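Folding practice, with the pair of arms we call Lu

22nd July

I have folded more cloths this summer than in the rest of my adult life put together, and I haven't touched most of them. My hands have been on the leader arms, the little pair at my side of the bench, and the follower arms have been doing whatever my hands did a moment later. I love it. I came home last night still making pinching movements at the kettle.

For anyone new, Luseo is the name of our spare-time project at the Nurnmont workshop, and the pair of arms got shortened to Lu within a day. We want Lu to fold a small cloth without any of us driving. The way you get there is to drive it yourself, over and over, save every go, and train on the lot. I'd read plenty about this before we started in May and assumed the training would be the interesting bit. The driving is where I've learned nearly everything so far!

My first session was dreadful. I drove the way I fold at home, fast and with lots of little corrections, and when we trained on those goes the arms dithered over the cloth like someone who has walked into a room and forgotten why. All my fidgeting had gone straight in. So now I have rules. Decide what you're going to do before you pick up the leaders. Move at one speed. If you miss the corner, go back and get it properly, in a way you'd be happy to see copied.

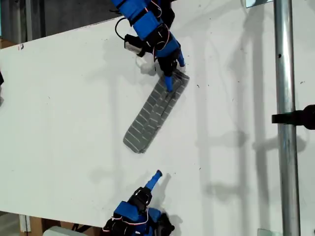

We've saved 92 goes with this cloth and kept 73 of them. The ones I threw out were mostly my own fault – I'd stop halfway to think, or let go too early and then pretend I hadn't. A few of the kept ones have a fumble in them followed by a decent recovery, and I'm glad of those, as the arms need to see what to do when things go a bit wrong. A run of perfect folds teaches them nothing about a cloth that has slid.

The strangest part is losing your sense of touch. You don't notice how much of folding is done by feel until the feel is gone. With the leaders I get no push back at all, so I can't tell a light press from a heavy one except by looking. I've started watching the fabric near the fingertip and ignoring the finger itself, and that helped more than any amount of fiddling with settings. I also hold my breath, which I'm trying to stop.

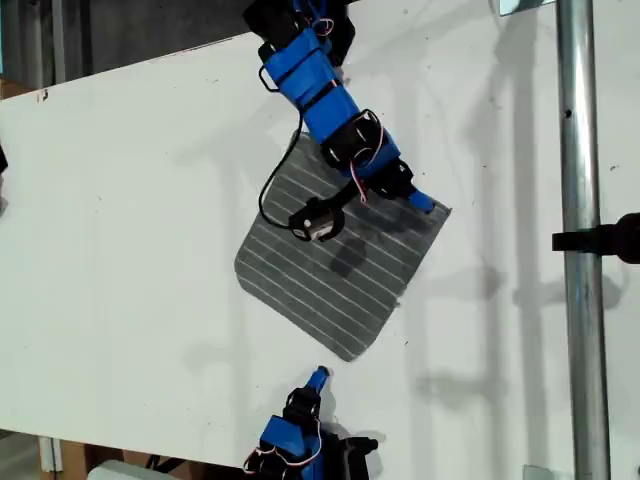 Starting positions are my current obsession. For the first batch I laid the cloth down square and neat each time, and the trained version was lovely so long as you did exactly the same. Turn it a little and it reached for a corner that wasn't there. So now it goes down at a slant, with one corner towards the lower arm, and then at a different slant for the next go, and so on. The white stripes are a real help when I'm driving, too, as I can see straight away which way round the thing is lying. I'd choose a striped cloth over a plain one again without a second thought.

Sixteen goes is my limit before I get sloppy. I used to push on to the end of the evening, and you could hear it in the way I was sighing. Now I do 16, have a cup of tea and an Oreo (or several), and come back for a second set if my shoulders allow it. The second set is usually better than the first.

Last night we let the newest version run by itself. It came down on the cloth, paused, shifted across by a tiny amount and pressed again, and I recognised it. That's my pause! I do it every time, just before I commit, and I'd never noticed until I saw the arms doing it with nobody at the leaders. I was ridiculously pleased, even though the fold itself came out wonky and the second one never happened.

Next job is a bigger cloth, and after that I'd like to try letting someone else drive for a whole set to see whether two people's habits mix well or fight each other. My guess is that they'll fight. I'll also be slowing down the release, which is still too snatchy and drags the top layer with it.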